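Learning to Build Robots: A Guide for Young Readers
Published by the Sosham Shared Workshop, Education Office

A robot must be taught before it can help at home. One way to teach it is for a person to do the job first, using a tool shaped like the robot's own hand. The tool is called a hand-held gripper. The Flistance project at our workshop is building a machine that will learn to handle cloth.
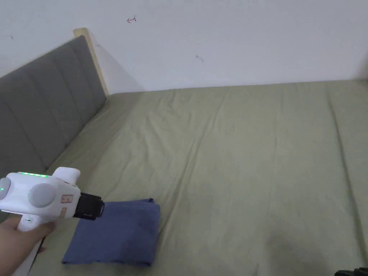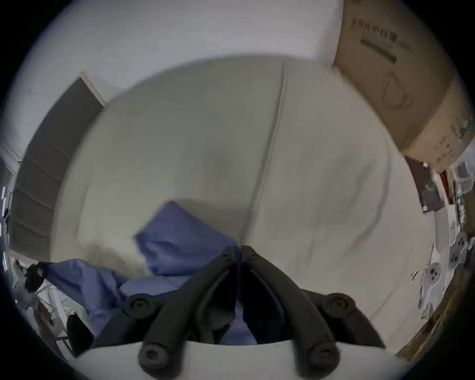
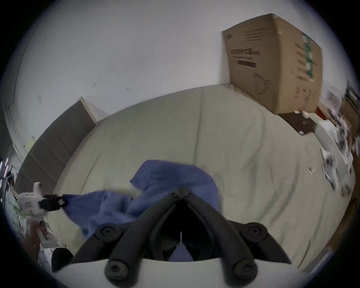
Sustunik wrote to the workshop to ask why the project chose cloth, when a wooden block would be so much easier to pick up. Engelhardt replied that a block keeps its shape wherever it is put down, so a machine that has learned to lift one block has learned very little about anything else in the house. Cloth was chosen for its difficulty.

Why Cloth Is Hard

Take a T-shirt and drop it on the floor. Pick it up and drop it again. The shirt will land in a different shape each time. Sleeves hide under the front, and corners disappear. You can find a corner quickly, having handled clothes all your life. A robot has to search for it.

Cloth also bends when it is touched. If one finger pushes too hard, the whole piece may slide away. If the fingers close too early, they catch only air.

What a Gripper Does

Your hand has four fingers and a thumb. Many grippers have only two fingers, which open and close like a pair of kitchen tongs. Two fingers can pinch an edge, hold it and let it go. For larger jobs, such as stretching a towel flat, it helps to have two grippers — one for each side.

How the Learning Works

Each try at a job is called a demonstration. The Flistance builders have set a goal of 2,000 demonstrations. By the end of January they had recorded 800. A single session in the workshop lasts 60 minutes, and the builders then rest their hands.

A computer studies the recordings and looks for patterns. It compares what the camera saw with how the fingers moved. The robot is then allowed to try the job alone. Its early attempts are often poor, and more demonstrations are added where it fails.

Try It Yourself

You will need 2 pairs of kitchen tongs and a small towel. Ask an adult before you begin.

Place the towel in a heap on a table. Hold one pair of tongs in each hand. Find two corners, lift them and lay the towel flat. Now fold it in half — without touching it with your fingers.

Words to Know

Gripper: the part of a robot that takes hold of things.
Demonstration: one complete try at a job, recorded so that a robot can learn from it.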